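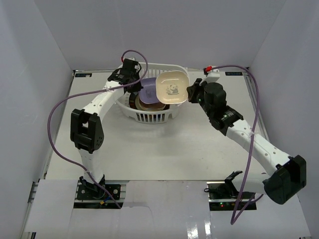
Old desktop won't see the new drive during a Linux install, and I'm out of ideas

Posted in Hardware and Installing

Hello everyone, and thank you in advance to anybody who reads all of this, because I know I go on a bit. I inherited an old tower from my uncle, the kind with the side panel that slides backward and then refuses to slide forward again, and I'd like to turn it into a little file server for the house. My wife has years of family pictures spread over old laptops and memory sticks and I promised her they'd be in one place by May.

The original hard drive clicked loudly and then stopped clicking, so I took it out and put in a 60 GB solid state drive that a coworker had left over from an upgrade. I know it's small, but it's only for the system. The pictures will go on a bigger drive later, once I've shown I can get this far.

I made an install stick on my laptop and the tower boots from it just fine. Language, keyboard, time zone, all good. Then I get to the part where you choose where to install, and the only disk in the list is the USB stick itself. The SSD isn't there at all. I've tried:

a different SATA cable (the one from the DVD drive, which works)
a different power plug from the same bundle
three of the four ports on the motherboard
making the stick again with a different program

In the BIOS setup screen the drive does show up by name, which is what's driving me crazy. If the computer knows it's there, why doesn't the installer? The setup screen has a page for the storage controller with a choice between IDE, AHCI and RAID, and it's on RAID. I haven't touched that because there's a warning next to it about losing data and it scared me off. There's nothing on the SSD I need, so maybe it doesn't matter?

I can type commands if somebody tells me what to type, and I don't mind being talked to like a beginner, as I am one. I did open a terminal from the live session and run lsblk, and again it only showed the stick.

Thanks so much,
Hadi Kanaan 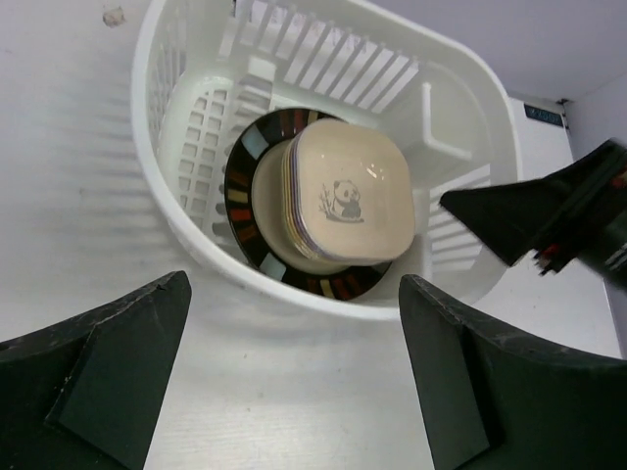
3 replies, sorted by most helpful

Flomel

Hi Hadi, and welcome! You did a lot of the right checking already, so this won't take long, I hope.

My money is on that RAID setting. A lot of desktops from that period shipped with the controller in RAID mode even though they only ever had the one drive in them. The BIOS can still read the drive's name, so it looks healthy on that screen, but in RAID mode the controller presents itself to the operating system as a different piece of hardware, and the installer may not have a driver that knows how to talk to it. Then you get exactly what you have now, a disk in the BIOS and no disk in lsblk.

What I would do, in this order:

Shut down properly, turn it back on and go into the setup screen. Take a picture of the storage page with your phone before you change anything. I've been very glad of that habit more than once.

Change RAID to AHCI. The warning is meant for people with a working system or a real RAID set on their disks. You say there's nothing on the SSD you want to keep and the old drive is already out, so you can go ahead. Please do unplug any other drive you care about first, though!

Save and exit (usually F10, but read the bottom of the screen, they're all different), and boot from your stick again.

Open the terminal in the live session and run lsblk. You're looking for a line starting with sda or sdb with a size a little under 60G. The makers count gigabytes differently from the way lsblk does, so it'll say something like 55.9G. Don't worry about the missing bit, it was never there.

If it shows up, run the installer and choose to use the whole disk, and do double check that you've picked the SSD and not the stick. I once wiped the stick I was installing from, after 30 minutes of carefully choosing partition sizes, and had to go for a walk.

If it still doesn't show up, run this and paste what you get:

sudo dmesg | grep -i -E "ata|ahci"

It'll be long and ugly and that's fine, paste all of it. If there are lines about "link is slow to respond" or the link being down, we'll go back to cables. By the way, you said you tried three of the four ports. On some boards one or two ports hang off a second controller chip with its own on/off setting, so do try the last one too, even if it's the awkward one behind the graphics card.

And it's a lovely thing to do with your uncle's computer. Let us know how it goes.

Sayegh

just get a new drive, 60gb is way too small for a server anyway. also check the cable

Allis

I agree with Flomel about AHCI, so I'll only add a couple of things from having done nearly the same job on my mother's old machine last winter.

First, replace the coin battery on the motherboard while you have the side off. If it's flat, the board forgets your settings whenever it's unplugged from the wall, and it'll go right back to RAID. I spent 14 evenings (my husband kept track, I did not) thinking I had a bad install, when the machine was changing its own settings back every time I moved it from the kitchen to the closet. If the clock is wrong when you enter the setup screen, that's your hint. Most boards take a CR2032, but look at what's printed on the old one.

Second, don't let anyone put you off the small drive. A server install without a desktop takes up very little room, and mine has been plodding along on a disk not much bigger than yours. Keep the system on the SSD, mount the big one at something easy like /srv/pictures when you get it, and share that folder with Samba so your wife can reach it from whatever laptop she's using. During the install there's a screen offering extra software, and if you tick OpenSSH there you can put the monitor away afterward and do everything from the couch.

Third, and I'll stop after this, please keep the pictures in a second place as well. One drive in one old tower isn't a backup, and those old power supplies can go without any warning at all. I have a plain USB drive that I plug in on the first of the month and copy everything to with rsync. It's dull but it takes me less time than making tea. If you get as far as that, start a new thread and I'll happily post the command I use.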